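Ticket 166
Subject: Bedroom radiator cold at bottom, banging at night
Property: Stilluvden, flat 3
Opened by: tenant
Status: Open, waiting on part
Priority: Normal (was Low)

Original message

Radiator in the bedroom gets hot across the top and stays stone cold at the bottom. Living room one is fine, bathroom fine. Also there's a banging noise when the heating comes on in the morning, and again late at night. Been like this since the heating went back on in December. I bled it already, no air came out, just a bit of brown water. Please don't tell me to bleed it again.

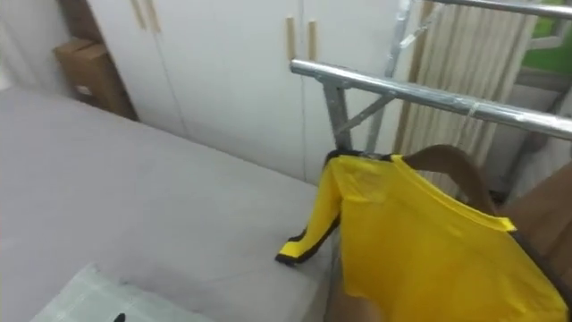

Banging is worst at 5:30 am when the timer kicks in. Lasts maybe ten minutes, then stops. Sounds like someone hitting the pipe with a spoon. If I turn the thermostat valve down to 2 it's quieter but then the room never warms up. Setting it to 5 makes no difference to the cold part.

Let me know what day, I can be home most afternoons.

Reply, Estero Property Support

Thanks for the report. Before we book anyone can you check:

- boiler pressure on the gauge, cold and then hot
- is the valve at the other end of the radiator (plain cap, no numbers) open
- does the bottom pipe on both sides get warm

Tenant

Pressure 1.1 cold, 1.6 hot. Cap was stiff, got it off with pliers, the spindle underneath turns maybe half a turn and then stops. Left pipe hot. Right pipe lukewarm at best. Tried the spindle both ways, no change after an hour. Put the cap back on.

Reply, Estero Property Support

OK so flow is getting in and not much is getting out. Either the return valve is partly seized or there's sludge in the bottom of the radiator. Brown water points to sludge. Booking first visit, Wednesday between 8 and 11. Engineer will need clear access down that wall and somewhere to put dust sheets. Please take anything you care about off the bed, the black water stains badly and won't wash out.

Tenant

Fine. Will clear it Tuesday night. Wardrobe doesn't move, it's too heavy, hope thats ok.

Visit notes, first visit

Arrived 8:40. Radiator hot top, cold bottom third, coldest in the middle. Classic sludge. Isolated both ends, return valve took some persuading. Drained down into tray, water black after first few cups. Radiator off the wall, carried out to yard, flushed with hose both directions until clear. Lot of muck. Rehung, refilled, topped up system to 1.3, added inhibitor.

Return valve now weeping slightly from the gland. Nipped up the nut, slowed it, didn't stop it. Needs replacing, didn't have the right size on the van. Tray left under it.

Banging: pipe clip missing under the floorboard by the door, pipe rubbing on the joist as it heats up. Packed it with felt for now. Wardrobe not moved, worked around it.
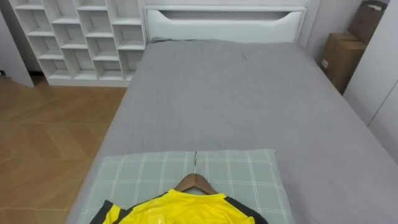
Bed end of the room, with the jersey on its hanger on the pillow.

Tenant

Radiator is hot all over now, thank you, big difference. Banging is mostly gone. Still one or two knocks at 5:30 but I can sleep through it. Tray had a little water in it this morning, emptied it. How long for the valve??

Reply, Estero Property Support

Valve is on order from Wurden, 15mm angled lockshield. They quoted three working days then changed it to next week. Chasing. Empty the tray daily and tell us right away if it fills faster or if the pressure goes below 1.

Tenant

Pressure 1.2 this morning. Tray same as before.

Internal note

Wurden out of stock on the chrome. Ban has the white one on the shelf, same fitting, slightly cheaper. Cancelled Wurden order, reordered from Ban. Asked tenant if white is OK.

Tenant

White is fine, don't care what color it is.

Internal note

Part due in before the weekend. Second visit to do: swap return valve, proper clip on pipe by door (take felt out), check inhibitor level, recheck pressure cold. Keep ticket open until tenant confirms tray dry for a couple of days. Also check flat 8, same age radiators and they mentioned a cold one last winter, never logged.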